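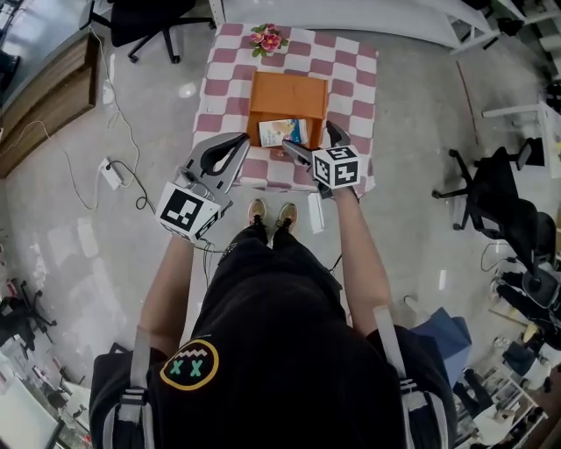 Packaging and Display, Unit 7: Small Cartons in Open Boxes
Handout prepared by Bogumił Borkowska

Read this before the practical. Past groups have read it afterward, with feelings.

An open-front box is a tiny stage. The customer sees one side of it, so load from that side. Reach in straight, set the carton down with its printed label where you want it, let go, and take your hand out the way it went in. Most collapses happen on the way out.

Cloth underneath is pretty and slides. Smooth it first. Flowers go at the back, where they can't be knocked into the merchandise – artificial ones forgive more.
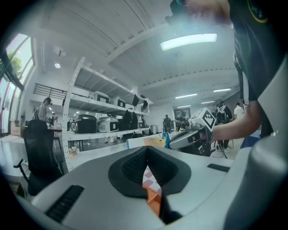 Fig. 2. Checkered pattern on orange, held by pinching.

Pinch grip: light pressure on a flat face, never on a corner. Board remembers a squeezed corner for the rest of its short life.

For October: load one box, unload it, load it again. Write up what moved that shouldn't have (170 words, and I do stop reading at 170). Ravinder Tremblay has the spare cartons. Return them in the shape you got them.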